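OK space people, did you see this? A new batch of results from the Nenmont lander came out in February and I only got to it tonight. There's water ice under the dust, 9 inches down. I'm yelling a little. 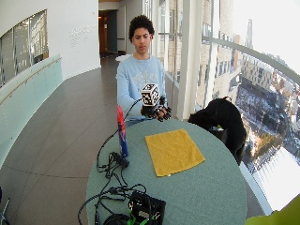
So the drill went in at a spot the team calls Filbridge, a flat patch by the crater's rim. They took 3 cores there and all of them had ice. People keep asking me how big a core is, and it's smaller than you think — the tall can on that table, red on top and blue below, would look chunky next to one.

Also the ice is salty! Salt lets it melt at lower temps, so that's the part I keep rereading.

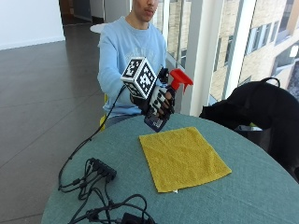

Spray bottle with a red trigger head, black glove.

The mission has been running for 249 days now, way past plan. The ground software is called Listurer and it flagged the first core as a sensor error (rude). Somebody looked twice, thank goodness.

Next stop is Adjei, a low ridge to the north. It's 89 yards away, and for this lander's little rover

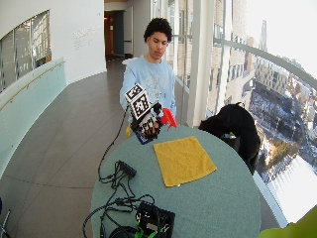 that's a long, slow trip with a lot of naps to charge up. The ridge should have older rock, and maybe older ice under it.

No, it isn't life. Please don't put that in my replies — ice is ice.
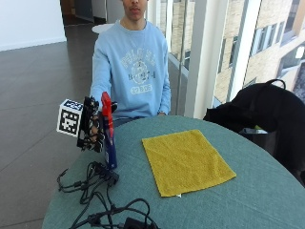

But salty ice that close to the surface is a great place to go look, and I'd send a second drill tomorrow if they let me. Paper is free to read, go get it!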